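Home Threads Following Saved Search

Angeliki Sarantis
8 June 2019

Going through the T-shirt drawer before we move to Florkau. Posting as I go so I actually finish it.

Rule for tonight: every shirt gets laid flat on the table and checked at the collar first. If the ribbing has gone wavy or the stitching is pulling, it goes in the rag bag. Body and hem after that.

Gray ones are done. Kept 3, and the running shirt from Wullenstead went to rags – the neck was finished years ago.

On to the white cotton ones. I look inside the back of the neck too, where the size tag is sewn in. Yellowing shows up there before it shows anywhere else. 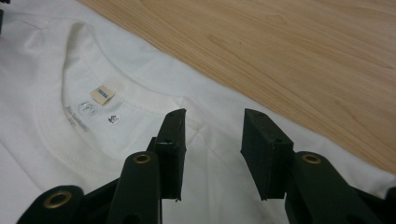 Silvan Bühler: I cut the tags out of all of mine and now I can't tell the mediums from the larges. Leave them in.

Leaving them in. The woven ones don't itch much once they've been washed a few times. Stickers are another matter. Peel those off before the first wash or the glue stays in the cotton.

Folding: face down, sleeves in, sides to the middle, then up in thirds from the hem. Collar ends up on top, so I can see which shirt is which in the box.

White shirts get their own box. I put a dark sock in with them last July and I'm still annoyed.

Drawer is empty. Sweaters tomorrow.

Print this thread | E-mail this thread

More from Angeliki Sarantis
Packing plates without newspaper
What fits in 2 suitcases
Getting candle wax out of a tablecloth
Labels that stay on cardboard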